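Introduction to Service Robotics
Handout 6: Notes on the visit to the Larilgate open day

These notes cover the open day at Larilgate and the demonstration we saw there. They are for people who could not make the trip as well as those who did. The written report is separate and the instructions for it are on the last page of the course outline.

Before the visit
We asked you to read the chapter on grasping and the short paper on household tasks from April. If you have not read them, do so before the next class. The terms "reach," "grasp," "lift" and "place" are used below the way the chapter uses them.

Layout of the day
The open day had two parts. The first was a talk in the main hall on the history of the lab and the Kamel project, which deals with tidying tasks in the home. The second was a walk through the practice rooms. The rooms are furnished like parts of an apartment: a kitchen, a small living room and a bedroom. Our group had the bedroom for the longest time, so most of these notes are about that.

The talk
The speaker gave a figure of 1,454 recorded attempts for the tidying tasks so far, over all rooms. Some 900 of those were on soft objects. You do not need to memorize these numbers, but you should be able to say why a lab would want so many attempts at what looks like the same simple job. Small changes in where an object lies, how it is turned and what is next to it all count as different cases.

There was a question about why the lab uses real furniture. The answer was that a bench is flat and hard and a bed is neither. A method that works on a bench may press too far or stop too early on a mattress.

The bedroom task
The task is to pick up soft toys from a bed and put them in a basket. It breaks down into these steps:

Find the toys and the basket
Choose which toy to take first
Reach down to the toy
Close the gripper on it
Lift, and check that the toy came along
Carry it over the basket and let go
Repeat until the bed is clear

The steps sound easy when listed. Most of our discussion was on the third and fourth, where the arm comes down to the sheet and the gripper has to get hold of something with no firm edges.

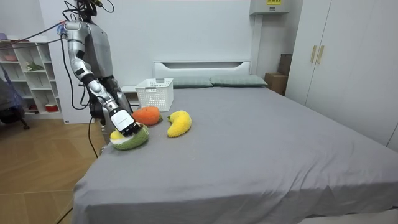
Bedroom task: gripper on the avocado toy, with the orange and yellow toys and the basket still to come into play.

Points to note about the reach
The toy is soft and so is the surface under it. When the gripper pushes down, both give way. On a hard table the arm can treat contact as a clear signal. On a bed the force builds up slowly, and the program has to decide how much is enough.

The toys lie near each other. A gripper that opens wide can bump the next toy and move it, and then the position found in the first step is out of date. One fix is to look again after every pick. This costs time but is the safer choice, and it is the one you should assume in the problem set.

The basket stands farther back on the bed than the toys. The path of the arm has to go over its rim with the toy hanging below the gripper. Remember to add the height of the toy when you work out the clearance – this was the most common mistake in last year's reports.

The sheet is plain gray. Think about what a patterned cover would do to the first step.

Terms used on the tour
Numard: the lab's name for the program that picks the order of the toys.
Brandell: the second site, where the kitchen tasks are being moved. We did not visit it.
Reset: putting the toys back on the bed and emptying the basket between attempts.

Questions for the report
1. Pick one step from the list and describe 2 ways it could fail. Say how the robot could notice each one.
2. In what order would you take the three toys, and what would you base the choice on?
3. How would the task change if the basket stood on the floor beside the bed?

Keep the report to two pages. Sketches are welcome and can be done by hand. Reports are due 21 Jun 2019, on paper or through the course page.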